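Search posts
Search this profile
Go

February
Posted by Aurelia Hauser

1/ I've been sorting out how I fold T-shirts, and a few people asked me to write it down. So this is a thread about folding a T-shirt. Mute me if you need to.

2/ Background: I moved into the apartment in Sedcombe with one chest, three drawers, and no closet worth the name. Everything that isn't a coat has to lie flat or stand up in those drawers.

3/ The old way was to fold in the air, sleeves back, chin on the collar, drop it on the pile. Works fine for a stiff cotton shirt. A soft knit one slides out of shape before it reaches the pile.

4/ So: use a table. And put a cloth on it. A bare shiny top lets the fabric skate around. A cloth holds it a little and you can pull against it.

5/ Color matters more than I thought it would. Dark shirt, light cloth. You can see the hems and you can see where the corners are. Olesia Hnatiuk folds navy on a black blanket and I don't know how she finds the sleeves.

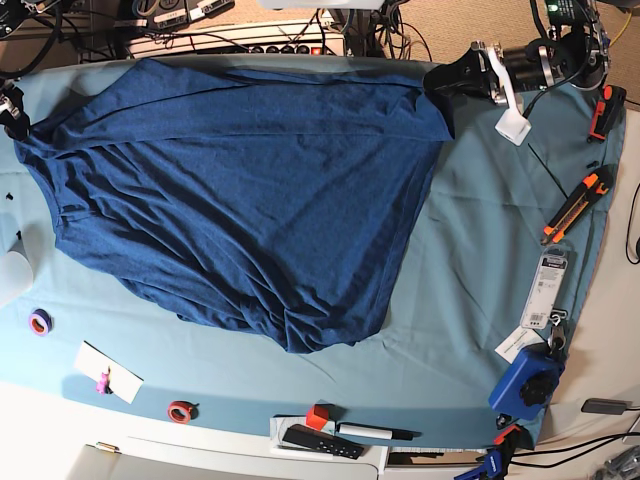 Dark blue on light teal, partly folded, creases still to come out.

6/ Those deep diagonal wrinkles are the thing to look for. A diagonal usually means one corner has been pulled farther than the one opposite. Smoothing it with your palm just moves it somewhere else.

7/ Go back to the corners. Take hold of two of them, lift a little, pull them apart gently, and lay the edge down straight. Then do the next edge. The middle mostly sorts itself out after that.

8/ Hems are your ruler. The stitching is the straightest line on the shirt, so line it up with the edge of the table and work from there. Side seams on cheap shirts twist after a few washes — don't trust them.

9/ Lukian Lytvynenko asked about sleeves. Fold them in flat before you fold the body. If a sleeve is tucked under and bunched, you'll feel the lump in every fold after it.

10/ If it has gone badly wrong, don't try to rescue it. Pick the whole thing up, shake it out, start over. That takes less time than picking at a heap.

11/ About the tablecloth. If it creeps toward you while you work, every straight line you made goes with it. Spring clamps fix this. Hardware store kind, the small ones. Put them near a corner, away from where your sleeves drag.

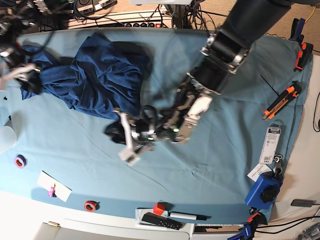
SIZES AND DRAWERS

12/ I fold body shirts in thirds lengthwise, then in half, then in half again. That stands up in a drawer 6 inches deep. If yours is shallower, fold the last part in thirds too.

13/ I have 42 T-shirts, which is too many. Ivan Pavliuk has five and does laundry more often. Both systems work. His drawer closes.

14/ Knits go in the bottom drawer because they're heavier and they don't mind being pressed. Printed ones go on top, print side in.

15/ Uliana Sirko says rolling is better. I tried it for most of February. Rolled knits came out with a curl at the hem, so I went back to folding. For a suitcase I still roll.

16/ Next thread will be fitted sheets, once I can do one twice in a row the same way. Questions about shirts are fine in the replies — I'll get to them this evening.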